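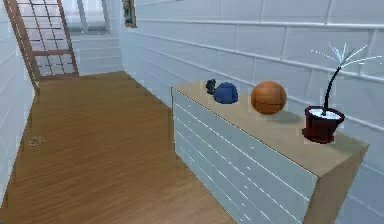
Why Wood Swells and Shrinks

A drawer that slides well in winter may stick in summer. The cause is water in the air.

Wood is made of long, thin tubes called fibers. When the tree was alive, the tubes carried water up the trunk. After the tree is cut and dried, the walls of the tubes can still soak up water. They take it from damp air and give it back to dry air.

When the walls take in water, they get thicker. The board gets wider, but it hardly gets longer. This happens because the fibers run along the board – they grow fatter, and their length stays nearly the same.

How damp is the air?

The amount of water in the air is called humidity. The town of Kerkel lies beside a lake and has damp summers. Ñahui is a mountain town at 3940 meters, where the air is dry for most of the year. A board moved from Kerkel to Ñahui will shrink. If it dries too fast, it may crack.

How builders deal with it

Furniture makers leave small gaps around drawers and doors. A wide panel is often set loosely in a groove, without glue, so it can move. Paint and varnish slow the water down but do not stop it.

Try it

Cut a strip across the grain from a thin piece of wood. Ask an adult to help. Measure its width in millimeters. Keep it in a steamy bathroom for 4 days, then measure again.

Words to know

Fiber: a long, thin tube in wood.
Grain: the direction the fibers run.
Humidity: the amount of water in the air.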